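Cell 5 notebook, December
Entry by Mitra Ebrahimi. Copies to Siamak and Amirhossein.

In at 7:40. Overnight log shows the left arm dropped out twice with a wrist communication fault, both times with the upper arm raised and the wrist rolled outward. Restarted fine each time. Same fault as the one Fereshteh wrote up on the previous page, so I am treating it as a cable problem until something says otherwise.

Powered down at the wall box, tagged it, waited for the drives to bleed off. Supported the left arm by hand while the brake came on. It sagged a little more than the right one does. Noted, not chasing it today.

Left arm cable. Took the clips off the upper arm and ran a meter along the purple cable, base end to wrist connector, flexing it as I went. All conductors good when straight. One pair opens for a moment when I bend the cable hard right behind the wrist plug. The jacket looks fine from outside. Peeled back the sleeve and found the strain relief had crept, so the bend was landing on the back of the plug and the slack in the loop was doing nothing for it.

Replaced the whole cable with a spare from the Gridov box (bag 2459). The old one goes in the drawer marked for Manouchehr, who wants to cut it open.

Routing, for whoever does this next:

Leave the loop high. Pulling it down flat against the upper arm looks neater and it is what killed the last two. With the elbow fully bent there should still be a hand's width of slack over the top.

First clip goes past the joint housing, second one halfway along the upper arm. No clip nearer the wrist than that.

Strain relief tight enough that you can't turn it with your fingers, then a paint mark across the nut so we can see if it moves.

Checked the right arm while I was there. No opens on the meter, strain relief tight, paint mark still lined up. Left its cable as it is.

Crossbar next. One screw on the left mounting plate took almost a quarter turn before it came up to torque. The others were fine. I put thread lock on the one that moved and marked it too. Please look at that mark at the next weekly check and write down whether it has shifted, even if it hasn't.

Power on at 10:15. Both controllers came up clean. Homed left, then right, then both together. Ran the bare motion routine for 201 cycles at half speed and watched the loop on the left arm for the first part of it. It clears the upper arm all the way around and doesn't snag on the housing. No faults.

Siamak then put the shelf and the small items back in and we went over to pick positions.

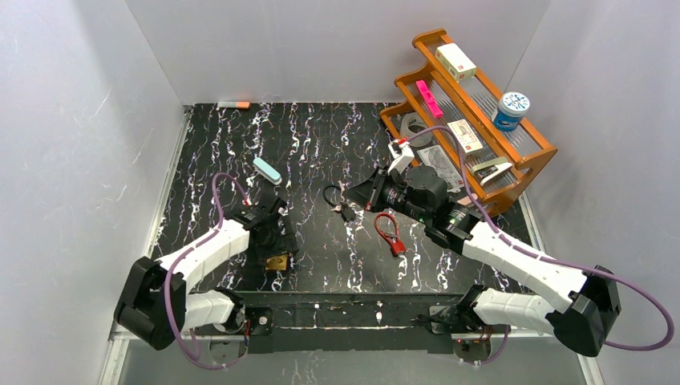

Cell 5, both arms over the table, shelf at the back right.

Camera check. Compared the overhead view to the reference print and the shelf was turned more than it should be. Siamak moved it until the legs sat on the marks. The black table top is still the hard part for the vision side. The pale veins get picked up as edges when the exposure is high, and the walls bounce enough light to make it worse. We brought exposure down to 761 on the slider and the false edges mostly went away. The black cord is now harder to find, as you would expect. Amirhossein, you said you could mask the veins from a blank table shot. If you still want one, tell me before the next teardown and I will clear everything off and take it.

Left gripper. Touch-off height on the flat pad came out slightly high, so I redid the tool offset. The fingers now come down to the pad without pushing on it. Repeated it several times from different approach directions and got the same answer to within what I can read on the gauge.

Right gripper. Fingers close evenly. Opening is a bit slow for the first few moves after power-on and then normal. Fereshteh thinks it is old grease. I wiped the slides and put on a very thin coat of the Paltura stuff. Slightly better. Could be I am seeing what I want to see, so the timing log is on for the rest of the week.

Side walls. The left panel has more scuffs. I wiped it down with water and a soft cloth and they are in the surface, so they stay. The left arm soft limit on that side is where it should be, so I don't think the arm is doing it. More likely us, getting the shelf in and out. Carry it in from the front, please.

Ran the full routine after lunch with items in place. One miss on the red loop, where the fingers closed on the tag and it slid out. No communication faults. Stopped at 3:30 to pull the logs onto the Hadley drive.

Still to do:
Order two more arm cables. That was the last spare.
Ask Usuga whether they sell the angled wrist plug separately. It would take the bend off the back of the connector.
Left arm sag on brake release and engage. Measure it properly against the right one.
Red loop grasp. Try coming in across the ring, away from the tag.
Weekly check sheet needs a line for the paint marks. Siamak has the file.

Tag removed from the wall box, cell left powered, arms parked.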